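Getting a Junk Drawer Under Control (and Keeping It That Way)

By Cledwyn Price
Updated October 15, 2026

If you have been putting this off for a year or two, welcome, you are in good company. My own kitchen drawer in the old house on Ellgate got so full that it only opened as far as the width of my hand, and I would fish around in there for a battery and come out with a birthday candle. I finally gave it a whole afternoon in September, and I have been meaning to write down how I did it ever since.

You will need a clear table, an old towel, a few open containers, a trash bag, and a marker with some labels or masking tape. Set aside two hours. If it takes you one, wonderful, go have some pie.

Step 1. Empty the whole thing

Lay the towel on the table and tip everything out onto it. I know it is tempting to pick through the drawer while it is still in place, but you will only end up shuffling things from the front to the back (I did this for years). Wipe the drawer out while it is empty and let it air.
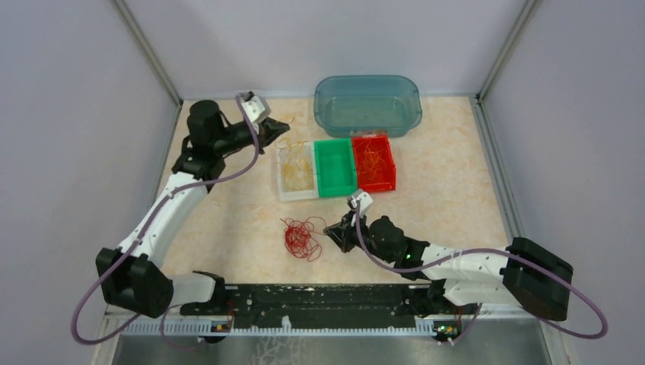 Once it is all spread out, pull the obvious trash first. Dried-up pens, takeout menus from places that closed, bread ties, the warranty card for a toaster you gave to your sister. Don't stop to think about anything yet. If you have to think, leave it on the towel and keep moving.

Step 2. Sort by kind

Now make families. Mine were batteries, cords and wire, tape and glue, small tools, and stationery, and yours may be quite different. Use open-fronted bins if you can get them, because you can see what is inside and drop things in without taking off a lid. I have a mixed set, a few from Tonum and the rest from a yard sale, and they do the job just fine.

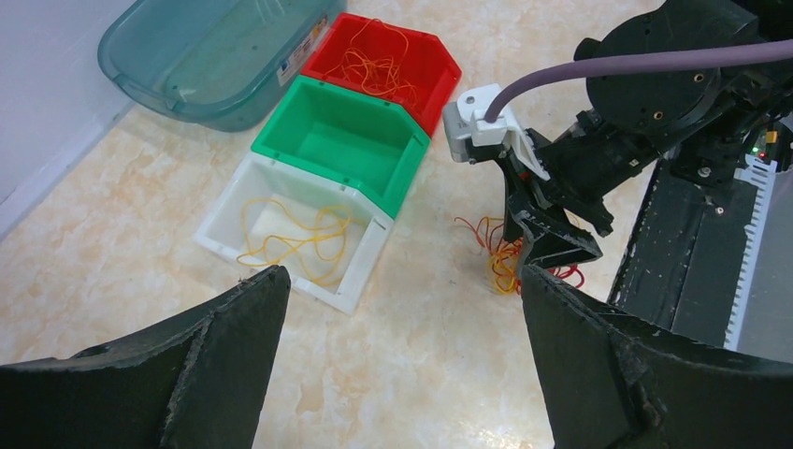
Stacking bins and a tub, with wire sorted into two of the bins.

Cords deserve a little patience. Coil each one loosely, fasten it with a twist tie, and put a bit of masking tape on the end saying what it belongs to. If you can't say what it belongs to, give it a month in a bag by the door — if the mystery is still unsolved by then, take it to the electronics recycling.

Batteries go in their own container, with tape over the ends of any nine-volts. Loose ones rolling around with keys and coins are a real hazard, so please don't skip this part.

Step 3. Decide what earns a spot

Only things you reach for in the kitchen should go back in the kitchen. The picture hooks can live with the hammer, and the sewing kit can go wherever you sew. My neighbor Rees keeps a shoebox in the hall for things that need to go to another room, and I have copied the idea shamelessly.
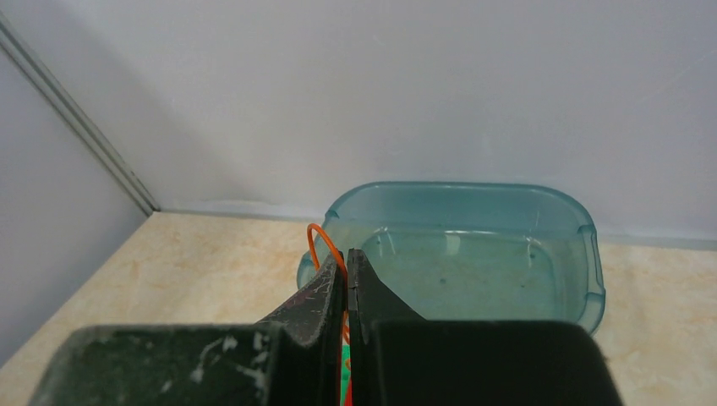
Step 4. Put it back together

Measure the inside of the drawer before you buy any dividers, and measure the height too! I once came home with a very handsome Stosto tray that was a hair too tall, and back to the store it went. Heavy things go at the rear, everyday things up front, and leave one small section empty for whatever wanders in next.

Go through that section once a month or so, while the kettle is on.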